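Speicherbestückung an der Roboterzelle: Einrichten und Übergabe in der Schicht

Diese Anleitung richtet sich an alle, die bisher am Handplatz Arbeitsspeicher gesteckt haben und jetzt die Zelle in der Halle Skernport mitbetreuen. 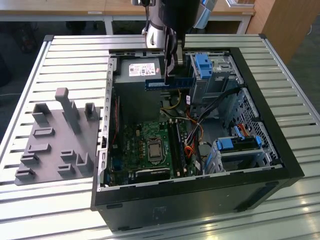
Vor dem ersten Lauf muss die Freigabe am Bedienpult auf „Einrichten“ stehen. In diesem Modus fährt der Arm mit reduzierter Geschwindigkeit und hält an, sobald der Zustimmtaster losgelassen wird.

1. Gehäuse vorbereiten
Seitenwand abnehmen, Rechner mit der offenen Seite nach oben auf den Profiltisch legen. Kabel, die über den Steckplätzen hängen, zur Seite führen. Verriegelungen an den Steckplätzen öffnen. Der Roboter prüft das nicht.

2. Halter bestücken
Die Module kommen senkrecht in die Schlitze der grauen Halteplatte, Kerbe immer zur gleichen Seite. ESD-Armband tragen, auch wenn es nur um ein einziges Modul geht.

3. Probelauf
Programm 555 wählen und den ersten Zyklus im Einzelschritt fahren. Über dem Steckplatz anhalten und von der Seite kontrollieren, ob das Modul parallel zum Slot steht. Bei Versatz die Position nachlernen, nicht am Greifer biegen.

4. Automatik
Erst nach 3 fehlerfreien Zyklen auf Automatik umschalten. Nach jeweils 500 Zyklen die Greiferfinger mit einem fusselfreien Tuch reinigen und den Eintrag im Schichtbuch abzeichnen.

Was sich an der Arbeit ändert

Das Stecken selbst fällt weg, das Vorbereiten und Prüfen bleibt. Wer an der Zelle steht, legt Material nach, gibt Gehäuse frei und entscheidet bei Störungen, ob nachgelernt oder von Hand gesteckt wird. Der Handplatz bleibt deshalb eingerichtet – vor allem für Sondermodelle der Reihe Karnwood.

Die Zelle wird alle 100 Minuten gewechselt. Kohei Sugawara hatte das nach den ersten Wochen vorgeschlagen, weil reines Beobachten auf Dauer müder macht als das Stecken. Stückzahlen werden der Zelle zugeordnet und nicht einzelnen Personen.

Einweisungen macht Luuk Verbruggen, Termine jeweils zum Schichtbeginn. Der nächste Block ist im August.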